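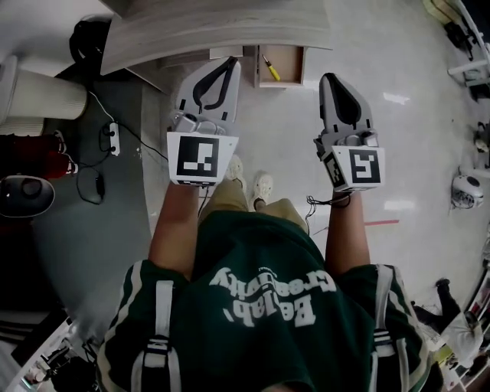

Parley is a method of gathering examples for a learning system, in which a person does the chore and the machine takes the credit. The operator works with two hand-held grippers, each bearing a square black-and-white marker. Typical tasks are modest — a screwdriver lying in an open drawer will do. A full set runs to 700 examples. 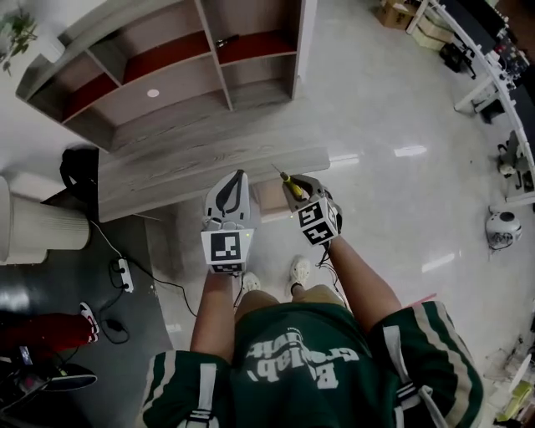 Criticism
Mwakalinga users complain that 61 tries with one yellow-handled screwdriver teach patience, mostly to the operator.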